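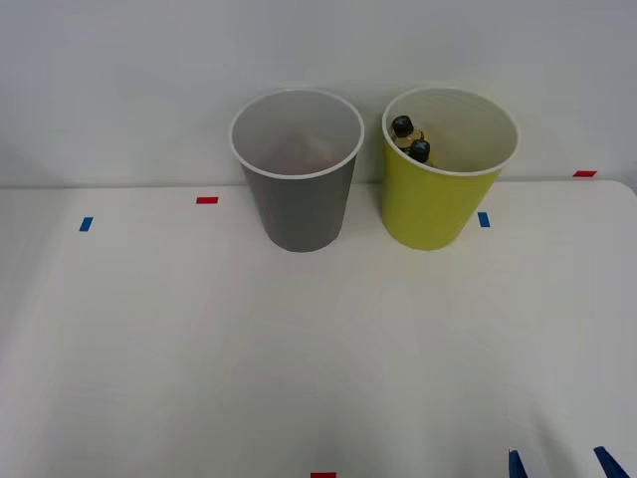 Last updated: Aug 29, 2021

I own a great many small bottles. I don't remember deciding to. They come home in coat pockets and in the bottoms of tote bags, and then they fall over in the bathroom cabinet every time I reach for the dental floss, like very short drunks leaving a wedding.

In February I tried to fix this with money. I bought an organizer from Sellel, a clear plastic thing with tiers, and it cost more than everything I planned to put in it. The tiers were a quarter inch too shallow. I kept it for a while out of spite and then it went to my sister-in-law, who uses it for nail polish and is very happy.

So now I use paper-style cups. Gray and yellow, from a sleeve of party cups left over after a party that was mostly me and a sheet cake. The system, if you want to dignify it, goes like so. Yellow is for anything I've opened and mean to finish. Gray is for anything I'm getting rid of. When gray fills up, I deal with it. When yellow fills up, I'm not allowed to buy anything.

You will notice that gray is empty. The two little bottles with black caps went straight into yellow without a trial. I stood over them for a good long time, weighing whether a person needs both, and decided that a person might. This is how I ended up with 30 hotel shampoos in 2019.

I did all of this on the white table, because I read a long post on the Histico forum arguing that you can only sort properly on a clear surface. The thread had 307 replies, a good number of them about which surface. One man was very firm on slate. I skimmed to the end hoping for a photo of somebody's finished cabinet and found an argument about drawer liners.

Anyway, paper cups have some things going for them. They weigh nothing. They're cheap enough that when something leaks, you throw the cup out and feel fine. They also tip if you load them with anything taller than they are, so the big bottle of Cindgate mouthwash lives on the floor by the tub, where I kick it.

I still have the travel drawer to do, and the shelf over the washer, and a shoebox marked MISC in my own handwriting that I've moved through three apartments. I did open the lid. There was a smaller box in there, also marked MISC, and I put the lid back on and had lunch.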